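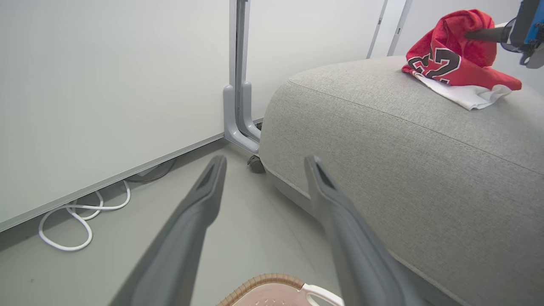
Ranger le coin entre le canapé et le tableau blanc

Niveau : accessible à toute personne capable de s'accroupir. Durée : une petite heure, pauses de découragement comprises.

Chaque bureau possède une bande de sol où l'on n'a jamais décidé de mettre quoi que ce soit et où l'on trouve pourtant tout. Chez Akl, elle court du canapé gris au grand panneau blanc, et les câbles y vivent en liberté. J'ai repoussé l'affaire jusqu'en décembre, puis j'ai perdu un chargeur.

Matériel
- un panier en plastique ajouré par catégorie d'objets (deux suffisent, au troisième on commence à stocker)
- des attaches auto-agrippantes
- un ruban de masquage et un feutre
- un chiffon

1. Dégager le sol

Ramassez tout ce qui n'est branché à rien. Posez-le sur le canapé, ce qui présente l'avantage d'empêcher quiconque de s'y asseoir pour donner son avis. Les miettes partent au chiffon. Les trombones aussi, et l'on n'en parlera plus.

2. Suivre chaque câble jusqu'au bout

Débranchez d'abord, suivez ensuite. Un câble blanc enroulé sur lui-même a toujours l'air innocent, mais il alimente peut-être l'imprimante de la pièce voisine. Prévenez les collègues avant de tirer. Étiquetez les deux extrémités au ruban : « lampe », « écran », ou « mystère » si vous êtes sincère.

3. Enrouler sans étrangler

Faites des boucles larges, de la taille d'une assiette à dessert, puis une attache, peu serrée. Les adeptes du nœud autour du coude finiront par racheter des câbles, je les laisse à leur destin. Ce qui reste branché longe le bord du panneau, jamais le passage.
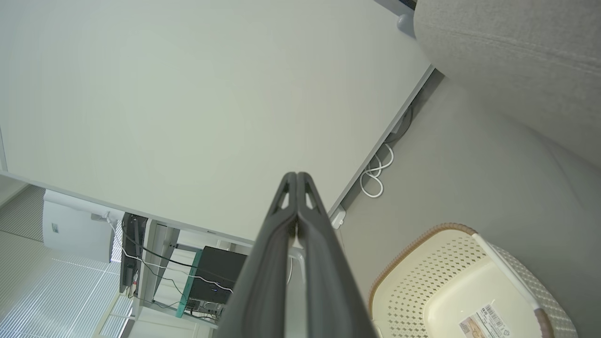 Hiba Azar : chez nous, à Grillville, on rangeait les câbles utiles et les câbles « mystère » dans le même panier. Au bout de deux semaines, tout était mystère. Séparez-les dès le départ, et écrivez sur le panier, pas sur le couvercle, il se perd.

Je me range à son avis, avec un peu d'humeur parce que j'avais fait pareil.

4. Remplir les paniers

Un panier pour ce qui sert chaque semaine, un autre pour le reste. Les gros blocs d'alimentation au fond, les câbles fins par-dessus. Arrêtez-vous au rebord : un panier qui déborde est un tas avec une poignée.

5. Remettre les meubles

Si votre tableau est à roulettes, vérifiez qu'aucune ne repose sur un fil, puis bloquez les freins s'il en a. Laissez assez de place devant le canapé pour passer un balai.

Les câbles étiquetés « mystère » attendent jusqu'à l'été. Ceux que personne n'a réclamés partent à la collecte des appareils électriques.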